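Search posts
Search this thread

Guilan Qian
September 22, 2018

I've moved into the flat on Partington and the kitchen came with a microwave. The panel is all in Chinese. My flatmate Brian can't read it and has been living on toast. I said I would write the buttons out for him, and I may as well put them here too.

1/ To start with, this is for anyone who has ended up with a microwave they can't read. Lots of us at Stirnlow seem to. People finish their course, go home and leave the kitchen stuff behind, and the next lot get it without the booklet.

2/ I grew up with one a bit like it at my grandmother's. She used two buttons in all the years I knew her. You can get by on very little.

3/ The characters you want first are 分 and 秒. 分 is minutes, 秒 is seconds. If you learn nothing else, learn those. Brian heated a bowl of soup on what he thought was a ten-second button at his last place and had to clean the ceiling of the thing afterwards.

4/ Photos, then the buttons. 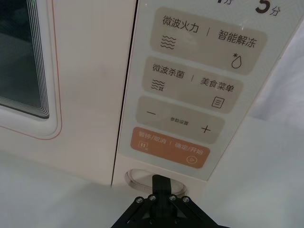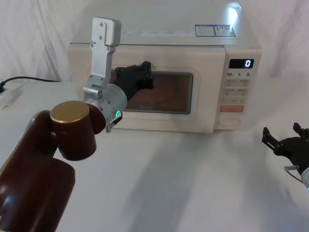
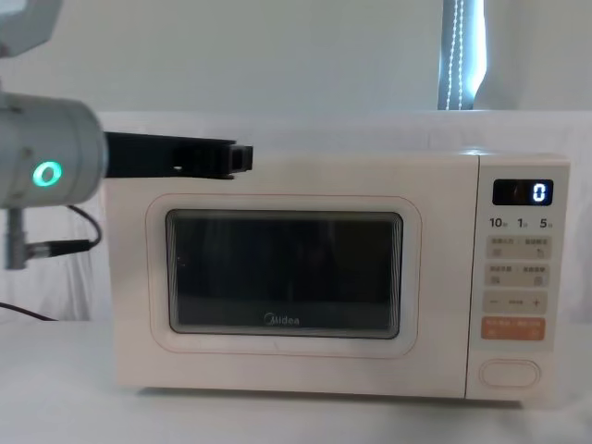
5/ Quick times are what most people want from a microwave and they are what I'd teach anybody first. You press one and leave the rest of the panel alone. There's a row of them straight under the display, marked 10, 1 and 5, with a tiny character after each. The close-up has the 5 large enough to read and it says 5分, so five minutes. That is a long time for a mug of milk. Check the little character before you press anything in that row.

6/ 微波火力 is the power level. 微波 is microwave, 火力 is literally fire power, and you see it on hobs as well. Brian likes this one. Lower power is what you want for butter or for yesterday's rice.

7/ 智能解冻 is smart defrost. 解冻 is the part that matters, 智能 only means smart and gets put on everything. It has a droplet with a small asterisk above it, so you can find it without reading. I still take mince out the night before if I remember.

8/ 微波杀菌 is sterilising. I have never used it and I don't know anyone who has. Tae-yang downstairs says his mum did the baby bottles that way. I would want the booklet before I tried.

9/ 美食菜单 is the food menu. On the ones I've used, you go through a list of set programmes for things like rice or fish and it picks the time for you. The list is normally in the booklet, so without one you are guessing. I'd skip it.

10/ The minus and plus are what you'd think. The orange button lower down is start. The big oval at the very bottom opens the door. It is a push button, so don't pull at the door itself – Brian did this for two days.

11/ On labels. I was going to stick English ones over the buttons but they are touch buttons and I think the stickers would get in the way, plus they go brown and peel. I've written it all on a card and put it inside the cupboard door.

12/ Someone at work said just hold your phone up and let it translate. I tried that on the washing machine in January and it told me one of the programmes was "mixed grandfather". The card is quicker.

13/ Porridge, as Brian has asked twice: deep bowl, stop it halfway, stir, carry on. Same in any language.

14/ Cleaning: bowl of water with a slice of lemon, let it steam up, leave the door shut for a few minutes, wipe. I do the top with a damp cloth as well, because things get put on it.

15/ If yours has buttons I haven't covered, type out the characters if you can, or post a clear photo of the panel. I'll answer when I'm off shift. Rice cookers I can also do. Not boilers.

404 likes 100 shares 18 comments

Comments (showing 5 of 18)

Jolene Cosgrove
Thank you for this. Mine has 烧烤 on it next to the power one, is that grill?

Guilan Qian
Yes, grill or barbecue. Don't put plastic in on that setting.

Vaughan Sheehan
We had the same trouble in Trirnham with a rice cooker. Ended up pressing the biggest button every time and it was fine.

Tae-yang Na
It was my aunt who did the bottles, not my mum. She had the booklet.

Brian Rashidi
It was one day, with the door. Soup was good tonight though.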